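Week 4 handout: paper, folds and what we claim about them

Bring your own sheets in November. The store cupboard has one packet of Zindura bright stock left and I would like it to last.

Most guides to folding say that coloured paper "wants" to go a certain way. I doubt it. Paper has a grain, it has a weight, and it has whatever was done to it on the shelf. The Sunumix booklet on your reading list gives 2 pages to the mood of each colour and a single line to grain direction, so read it with a pencil in your hand.

## 1. Before the fold

Look at the surface under raking light. Soft wrinkles show up well on a lime sheet and they matter later, as a fold will wander towards a weak spot if you let it.
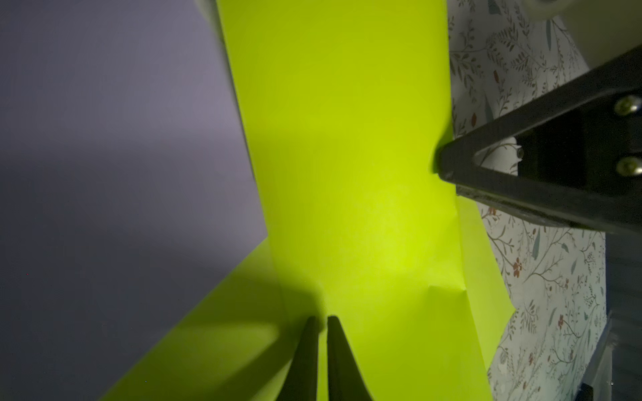 *Fig. 1. Lime sheet, faint wrinkles, lit and shaded parts.*

Colour is a poor guide to tone here. The same green reads as olive once it is in shadow, and students then swear they were handed two papers. Test for grain by bending the sheet lightly each way, without creasing. The easier bend runs with the grain.

## 2. The first crease

The usual advice is to line up the corners and trust the edges. I'd check the edges first. Cheap stock is often cut slightly out of square, and I lost some 88 sheets last year to a batch from Istetti that nobody had measured. Hold one corner down, bring the other side over, and press from the middle outwards. Keep tape and pens within reach but off the sheet.

A patterned cloth under the work looks cheerful and makes a straight edge harder to judge. Use it if you must.

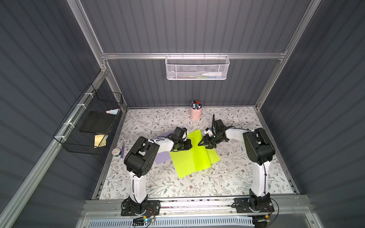
Sjöberg objects that measuring first takes the pleasure out of it, and that a fold slightly out of true has more life than a perfect one. Fair enough for a greetings card. For a box lid it means a lid that doesn't fit – and the exercise at the end of term is a box lid.

## 3. Standing a folded sheet on edge

A flat sheet will flop. Once folded it can be held nearly edge-on and will keep some shape, though how much depends on the weight of the stock. The booklet promises that any paper will do. Try it with tissue and see.

Watch what a strong colour does to the things beside it, too. Lime green throws a tint on pale cloth, and a sketch made from that setup will need it. 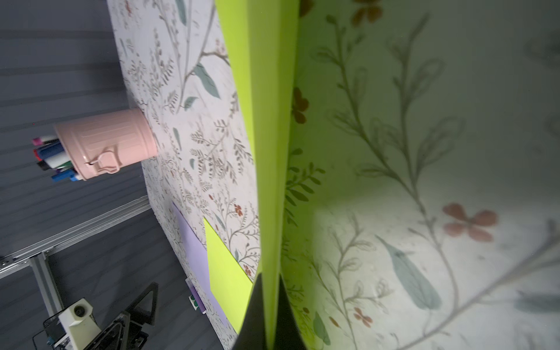
**Should we score the line before folding?**
Only on heavy card. On ordinary coloured paper a scored line tends to crack the surface, and a fingernail run along the fold is enough.

For next time: fold one sheet with the grain and one against it, label both in pencil, and write a short note on any difference you find. If you find none, write that down.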